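How many demos before the hanging task stops being hopeless?

Posted by Jordan Hartley

Hi all, I've been collecting teleop episodes for a two-arm setup at Endbridge and my policy is still pretty bad at picking up clothes. I have 54 episodes so far, all mine, all recorded on Friday evenings. It reaches for the right pile and then dithers. Should I just keep going, or change what I'm recording? 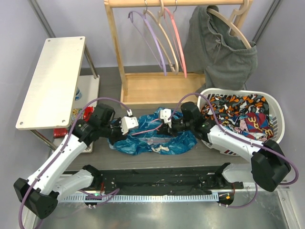 My start poses are pretty loose, and I don't reset the arms to an exact spot. Mostly I'm worried about the middle part, with both grippers on the blue thing and only a short gap between them, where I tend to hesitate. Do I cut the pauses or leave them in?

Sheila Ellwood answered:

Trim the long ones, keep the short ones! I'd also get a second person driving, even for 8 episodes, so it doesn't only learn your habits. We did that at Clernley and the dithering got a lot better (not gone, but better).

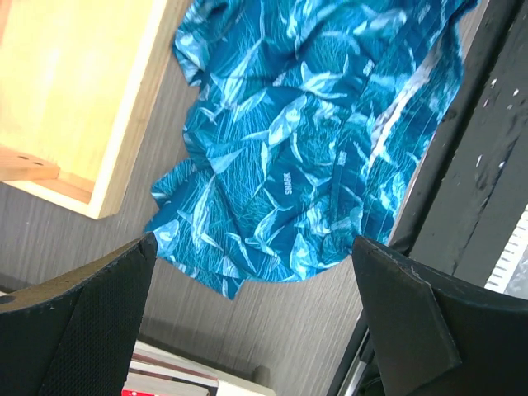 Check your wrist views too before you record 40 more - I skipped that once and regretted it. A busy print like those sharks can fold up so many ways that I'd want plenty of different crumples in the set, plus a few plain items.

stiditow_fan answered:

more data. always more data

Contact us | Copyright Hollenstein Help Boards | Back to top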